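4. Course Project: Retrieval from an Open Container

4.1 Setting and participants

The project described in this section was carried out in the second half of an elective laboratory course at Gurinier College. Students enter the course with one semester of programming and no required background in mechanics. The first half covers coordinate frames, joint limits and basic motion planning through weekly exercises. The second half is given over to a single team project, assessed by a written report and a demonstration before the teaching staff.

Teams of three were formed by the instructors on the basis of a short skills survey. Each team was assigned one weekly session at the arm and could request further time when the laboratory was free. Nine teams completed the project in the term reported here. Work outside the laboratory was done in Sevura, the simulator used throughout the course, which loads the same motion files as the arm controller.

4.2 Task definition

Each team was asked to program the arm to reach into an open container on the tabletop, close a two-finger gripper on a soft object, lift it clear of the rim and set it down on the open table. The container could be turned to any angle before a trial began. A trial was counted as successful if the object was released on the table and the container had not been moved by more than the width of one finger of the gripper. Contact with the rim was permitted but had to be noted in the trial log.

The task was chosen after earlier versions of the course had relied on stacking rigid blocks. Block stacking rewarded accurate positioning, and most teams solved it by recording a few fixed poses and replaying them. The instructors wanted a task in which the walls around the object would limit the approach and in which the team would have to decide how far to open the fingers before the descent. A soft object was preferred for a practical reason as well, in that a poorly chosen grasp height would seldom damage the fingers.

4.3 Procedure

Project work was divided into planning, supervised trials and independent trials. During planning, each team submitted a one-page description of its intended approach, including the order of motions and the conditions under which the program would stop. Plans were returned with comments within a week. Several teams revised their plans at this point to add a hover position above the container, from which the final descent would be made in a straight line.

Supervised trials were run at reduced speed with an instructor at the stop button. Teams were required to complete three consecutive trials without a stop before moving on. The arrangement of the workspace is shown in Figure 3. In the independent trials, the container was turned by a member of another team before each attempt, and the operating team was not allowed to edit its program between attempts.
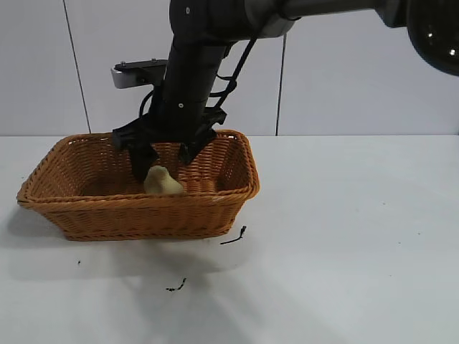 Figure 3. Arm, gripper and woven basket with a soft yellow object inside.

Across all teams, 86 independent trials were logged, of which 63 met the success condition. Failures fell into two main groups. In the first, one finger met the rim during the descent and the program stopped as designed. In the second, the fingers closed above the widest part of the object and came up empty. The second group was more common among teams that had set the grasp height in Sevura and had not measured it again at the table, where the object settled differently from one trial to the next.

4.4 Assessment

Reports were graded on the clarity of the plan, the quality of the trial log and the team's account of its own failures. The success rate did not enter the grade directly. Staff had observed in earlier terms that teams graded on success alone tended to leave failed attempts out of their logs, which made the reports difficult to compare. Log entries were checked against the controller record by the teaching assistants, and discrepancies were discussed with the team before a final grade was given.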